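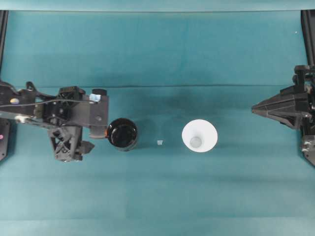 Two-arm station, cup work: black cup by the left gripper, white cup nearer the middle of the table.

Progress report to the Mertens fund, February 4, 2024
Project: Shared bench automation, Clutodthorpe packing room, Detevville
Prepared by Mylene Agbayani, operations

The grant covers two stations in the packing room and the training of the staff who work beside them. The first station has been running on the day shift since the fall. The second is assembled but waits on a guard panel from Rudetti, now promised for the end of the month.

Work at the station is limited to cups for the sample sets. The arms pick up a cup, turn it upright if needed, and place it for the packer. Lids, sleeves and box folding are still done by hand. We tried sleeves for a short period and stopped, as the grippers creased too many of them.

Of the 22 packers in the room, 17 have finished the basic training, which covers starting and stopping the arms, clearing a dropped cup and logging a fault. The remaining five are on the late shift and will be trained when the second station opens. Training took longer than the plan allowed. We had budgeted 20 minutes per person for fault logging and most people needed a second session. The logging screen has been shortened as a result.

Job changes so far are modest. No positions have been cut and none are planned under this grant. Packers at the station now rotate every two hours between loading, checking and hand packing. Several asked for the rotation after complaining that watching the arms all morning was tiring in its own way. Reaching across the bench was the main complaint in the old setup, and we hear it less from the people on the rotation. We have not measured this.

Pay grades are unresolved. Packers who clear faults are doing part of what used to be a technician's job, and they have asked for that to be recognized. A proposal is with the plant manager.

Open problems:
Stacked cups. The arms do not separate them reliably, so a packer does it first.
Table cloth. It shifts and needs to be pulled flat at the start of each shift. Clips are on order.
Noise. Two packers asked for a quieter stop alarm. Rudetti has sent a replacement, not yet fitted.

Spending is on plan except for training hours, which are 32 over. We ask to move that amount from the travel line. The next report is due in May and will include the first results from the second station.

Contact: Mylene Agbayani, Operations Office | © 2024 Clutodthorpe | Back to top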